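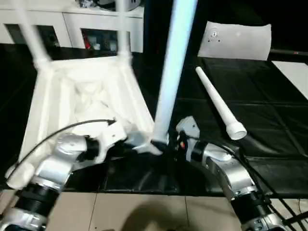
Maritza Arboleda says no, we can't sign the exchange memo with Femus until the letterbooks are matched to their list, and she wants the match done by us and not over email.

2022-06-04

OK so spent the whole morning on the letterbooks. Barredo consular set, first delivery. Femus list says 145 items. I get 141. Went through twice, same number. Box order is not list order, so that cost an hour by itself.

Missing four: could be they counted the loose enclosures as items in the first box (there are some folded inserts with their own pencil numbers). Have to ask. If yes the list needs a note, if no we have a problem, and it goes in the memo as an open point before anyone shakes hands.

Condition, quick pass only:
17 with old mold staining, all inactive as far as I can tell, mostly lower corners. Bagged seperately, top shelf.
Spines bad on the two biggest. Do not open past 90 degrees. Use the wedges.
Iron gall ink, some burn-through on the heavier hands. Interleaving not started.
One volume has a modern tape repair on the title page -- left alone, ask Femus if they have a record of who did it.

Languages: mostly Spanish, some French, and a run of Ottoman Turkish near the back of the third box that isn't on the list at all. Nice surprise. Can't read it properly, dates look like they are there. Maritza thinks this is the part the Femus director will want in the exhibit and we should get it scanned first. I'd still do the stained ones first, but fine, her call.

Scanning: Cavside can take the flat sheets. They can't do the bound volumes on their table, glass is too heavy. Asked for a price on the cradle setup, no reply yet. File naming still not agreed. Femus wants their own shelfmarks in the name, Cavside wants running numbers. Said we'd carry both in Cuvusell and keep the file names short. Cuvusell chokes on the accented letters in the import btw, Barredo is ok but half the senders' names came out as question marks. Re-export as UTF-8 and try again.

Memo draft, things still loose:
-- who holds the master scans. Draft says "both parties", which means what?
-- term. They wrote two years. Fine for scanning, short for the catalog.
-- joint exhibit in August, they have it as a firm commitment. We said we'd look at it. Fix wording.
-- insurance on the return trip, not mentioned anywhere
-- credit line, three versions going around. Maritza has the right one.

Visit: the Femus people want to see the reading room and the store. Store is ok if we keep it short and nobody puts coffee on the map cases. Have the Ottoman letters out on foam, covered, lights low. No handling.

To do
mail Femus re the four + enclosures
redo Cuvusell import
RH log for the store, I forgot to pull it again
tissue is low, order the thin one
chase Cavside for the cradle price

Humidity strip in box three reads a bit high. Left the lid off for the afternoon, check it before closing up.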